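Skenenora lab puts gripper order on hold until spring budget

Piston, the home-robotics group working out of the old Skenenora print works, has pushed back its plan to buy a second batch of hand-held grippers. The order was supposed to go in by February. Now it waits for the next budget round - and for a better quote.

Two suppliers still in the running. Bergmann wants $1,527 a pair with markers fitted, Tirketti came in at $1,027 but charges extra for spare finger pads. Shipping not included in either.
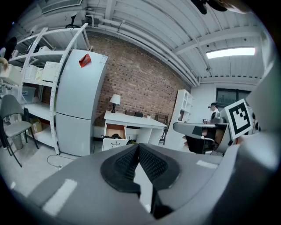 The furnished room at Skenenora, seen from one of the grippers.

Pads are the sticking point. The group says it goes through them faster than planned, and a replacement set runs about $160 from either firm. No bulk discount so far.

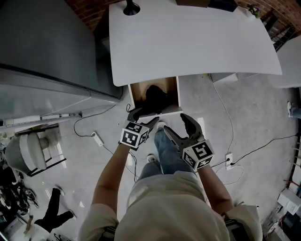 Piston wants enough pairs to run two rooms at once, up from one. Most of the current work is household stuff, the kind that needs two hands, such as reaching into an open desk drawer with a gripper in each. Every pair has to carry its own marker cubes, and the group would rather pay for them up front then glue them on later. Tirketti sells the cubes seperately at $117.

Furniture is a smaller line in the plan. The second room would need its own desk, fridge and shelving, all to be bought used if possible.

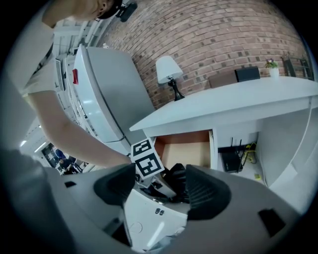
Floor power is also in there, plus a set of longer cables. Those can go ahead now out of the running budget. The grippers can't, being over the limit for a single purchase.

Revised quotes are due by noon on the last day of the month. Both firms have been asked to price pads and markers in.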